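Unit 7: Planning in Joint Space and Tool Space
Clolico lab sequence, part 2

A joint-space plan interpolates joint angles. It is quick to compute, but the path of the tool is hard to predict. A tool-space plan moves the tool along a line you choose - the solver then has to find joint angles for every waypoint.

In the Molley planner, use joint space for long moves and tool space for the last stretch near a part. Each segment in the exercise file has 86 waypoints. Check every one against the collision model, including the links and not only the fingertips.

Cables are not in the model. Add a margin to any link that carries one.

Before the lab, read the Jitow notes on joint limits.

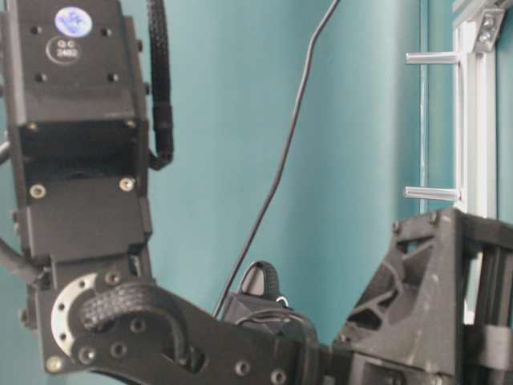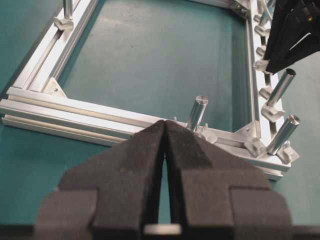
Arm joint with its cables (first picture); gripper fingertips at the aluminum frame (second picture).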